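We use cookies to remember your settings and count visits. By staying on this page you accept this. [Accept] [Settings]

A Day Among Pots and Bowls: Open House at Fellex, Brirside

10 June 2018

If you had told me last year that I'd drive 70 miles to look at saucepans and come home wanting to go back, I would have laughed. But I do love a place where people make or fix or sort ordinary things, and Fellex opens its kitchenware building in Brirside to visitors once a year, so off I went with a flask of coffee and a very full tank of gas.

Parking is in the gravel lot behind the building (follow the yellow arrows, the first entrance is for deliveries). There was already a line when I got there, but it moved fast, and at the door they hand you a paper map and a sticker. No charge, no sign-up on the day.

You start downstairs in the lid room. Yes, a whole room for lids! They are kept in long racks by width, and a woman in a green apron showed us how she checks each glass one for chips by running a gloved thumb along the rim. She let a few of us try. I missed a chip that she found in a second. There were 194 racks, according to the sign on the wall, and I could have stayed there all morning reading the little labels.

Next comes the handle bench, where they talk about how a handle should sit in the hand when the pot is full of water and both your arms are already complaining. I had never thought about the space between a handle and a pot before. Now I can't pick up anything at home without checking whether my knuckles fit! They had a pot filled with sand for people to lift, and then the same pot with slimmer handles, and the difference was huge. A boy in front of me lifted both and announced that soup was too heavy.

Upstairs is what they call the table rooms, plain and bright, with cookware and serving things set out on gray tabletops. I liked these best of all. After so many shelves it was lovely to see a pot just sitting on a table, the way it would at home ten minutes before dinner. The soft gray-green color got me right away. I'm usually a stainless steel person, and I stood there redecorating my kitchen in my head.

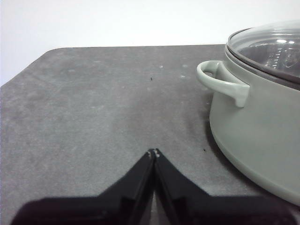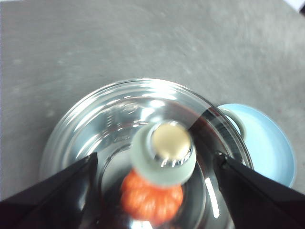
The covered pot again, with its looped handle:
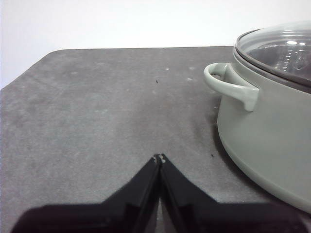
Is a glass lid worth having on a big pot?

For rice, beans and anything that likes to boil over, I'd say it's well worth it. You can keep an eye on things without letting the steam out. Get one that fits snugly, and let it cool before it goes anywhere near cold water.

After the table rooms there was a short talk on color, given by a visitor from Öberg, who supplies some of the coatings. It ran long and I didn't mind a bit. Apparently it can take 91 test tiles to settle on one pale green, and the tiles were passed along the rows so we could all argue about them. My neighbor and I picked the same favorite, number 12, and were told it had been thrown out in May for looking too much like toothpaste.

Lunch was in the yard, lentil soup and bread, with a second batch of soup on the way when the first ran out. Sulteck had a stand by the gate with sharpening and small repairs. I had brought my old bread knife along on the off chance and they did it while I ate. It went through a tomato that evening like nothing at all, and I then sliced every tomato in the house.

The seconds shop is in the low brick building across the yard. Go early if you want mixing bowls! By the time I got there the big ones were gone, but I found two small dishes and a lid for a pan that has gone without one for years. Cash only, and bring your own bags. The stairs to the upper floor are steep, and there is an elevator at the back if you ask at the desk. I'd guess there were around 100 of us there by noon, and it still felt roomy.

They hope to keep the lid room open for longer next year. I've already told my sister she's coming.

37 shares | 8 comments

Recent posts
A Morning at the Brirside Spoon Market
How I Store Lids (Badly)
Three Soups for a Large Pot
Visiting a Broom Workshop in the Rain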